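Ticket 300-98: Zisex rack cabinet, lower shelf out of level
Site: Chisholm
Status: open, awaiting part

Fault: lower slatted shelf rocks when loaded. Upper shelf normal.
Check 1: floor level. Within 3 mm across the width. No change.
Check 2: shelf lifted and refitted on its scalloped front rail. Still rocks.
Check 3: rear support bracket, right side. Screw hole worn oversize. Probable cause.
Action: replacement bracket requested from Tinen, same colour as original. Bottles moved off the shelf. Spider plant stays on the cabinet top, leaves to be eased clear of the slats before the shelf comes out again.

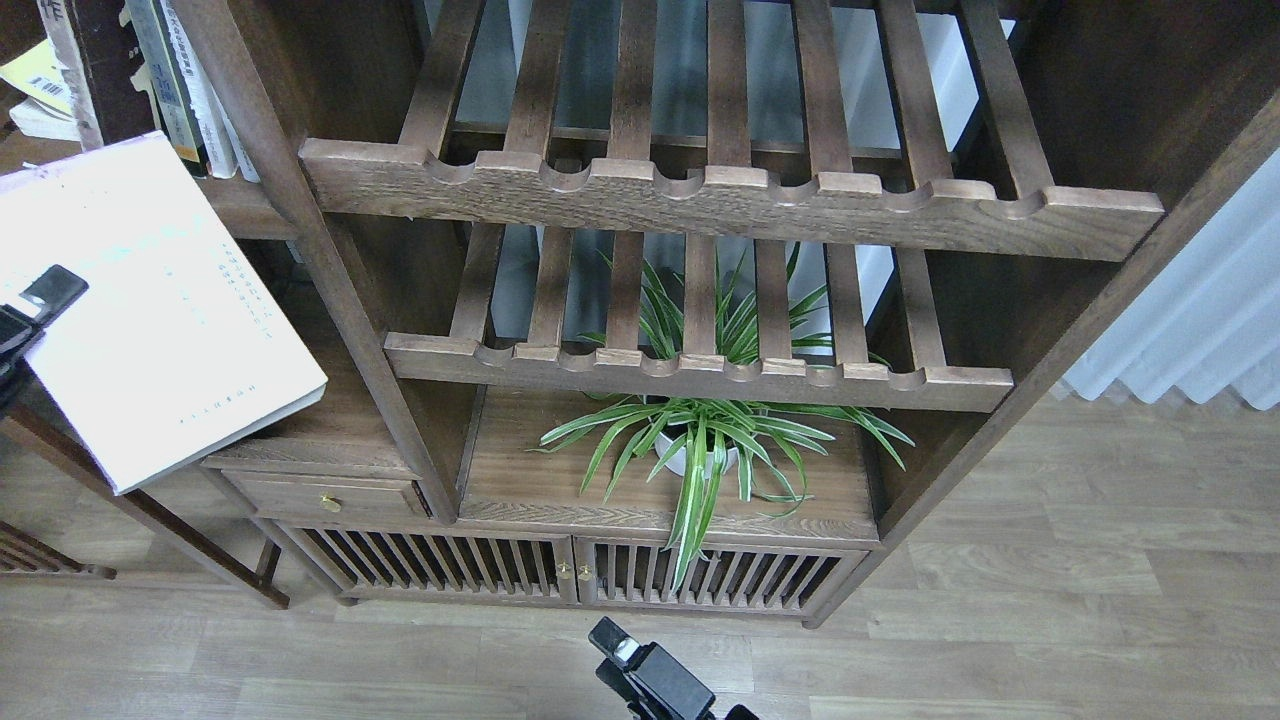 Logged by: Cotmont Furniture Support | 2022-03-20

Doors and drawer not affected. Recheck in April once the bracket is fitted.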